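Telska Gift Wrapping Set: Read Me

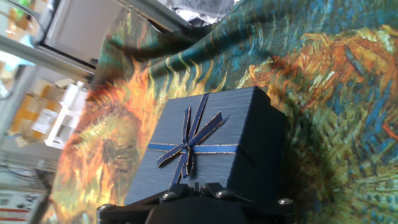
Vlasta Todorova

Telska covers the tying and untying of ribbon on lidded gift boxes. The box in the picture is square and dark blue, with a navy bow and gold edging on the ribbon. The set holds 18 sessions -- 16 for general use and 2 reserved for review. Labels record the box color, the ribbon color and the state of the bow. Please cite the set by name and version.

Last revised 4 October 2026.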